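Subject: Re: [cladby-boxes] small stuff, what goes in with what

Quick one, have to be out the door in 15 minutes. Replying under the bits I can answer, rest later.

> Can somebody please say again how we want the small boxes done for the Utetti parcels? Last time I opened one at the Netton end and there was a bottle lying on its side under a charger and a paperback. Nothing ruined but the tissue was damp. Also are fruit boxes OK or do they have to be plain? I have a stack of them and they are nicer than anything I could buy.

Fruit boxes are fine. More than fine, send them. The red strawberry one is my favorite so far, stiff sides, lid that folds back out of the way, white inside so you can see a dropped earring. Shake out the crumbs and leaf bits first. No tape over the printing pls, it peels the red off and then it looks like trash.

Bottles: cap tight, quarter turn past where you think it's tight, then hold it upside down over a paper towel and count to 15. If the towel stays dry it can go. If not it goes on the shelf here and we use it up.

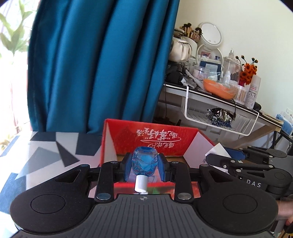 A reply from the Netton end says upside down isn't enough for anything thin like toner or scent, and that they'd like a square of plastic wrap under the cap as well, screwed down over it. Fair. Costs nothing. Please do both from now on, I'll add it to the sheet.

> And do we put liquids in with the rest or keep them apart? The sheet says apart but half the boxes come mixed.

Apart if you have two boxes. If you only have one, use the partition. A lot of the gift type boxes have a card insert and people pull it out first thing to get more room. Don't. Bottle on one side standing up, everything else on the other, and fill the gap round the bottle with socks or a rolled dishcloth. Something somebody can use, we got 6 bags of shredded paper in February and it's still in the hall cupboard.

Also do the packing on a table with a cloth on it. Bare tops and little glass jars do not mix, I lost a nail polish that way and the floor still shows it. 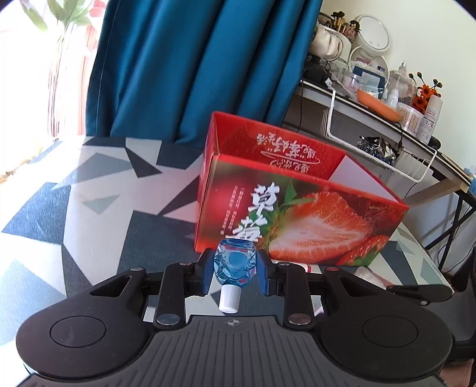 *strawberry box open, small blue bottle, cap down*

> What about electrical?

Was going to write this out but it's already been written, pasting from the October notes so you dont have to dig:
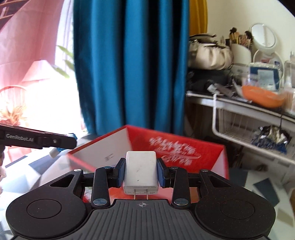

**Chargers and adapters**
*Cladby box table, 28 October 2023*

Plug-in adapters are welcome. Check the prongs are straight and push a bit of folded card over them, with a rubber band to hold it. Bare prongs go straight through a shampoo sachet. They also scratch phone screens.

Read the small print on the end and copy the output onto a label, big letters. It's usually pale gray on white and the person unpacking may not have their glasses. Can't read it? Put "unknown" on the label and it goes to the Mbwambo shelf for testing, not in a parcel.

Scuffs are ok. Cracks are not. No cut cords.

Never in the same half as a bottle, even a tight one.

(end of paste)

Only thing I'd change is the rubber bands, they go brittle. String is better.

Weight: keep it under what you can lift by the lid without the back flap bending. If it bends, take the book out. Books go seperately anyway, there's a crate.

We need 100 labels before the next Utetti run and I have maybe one sheet left, so if anyone has the sticky kind, say so on the list and not just to me, I lose stuff in my inbox.

Still to answer: the question about the combs, and who has the good scissors. Tonight if I can.

Sent from my phone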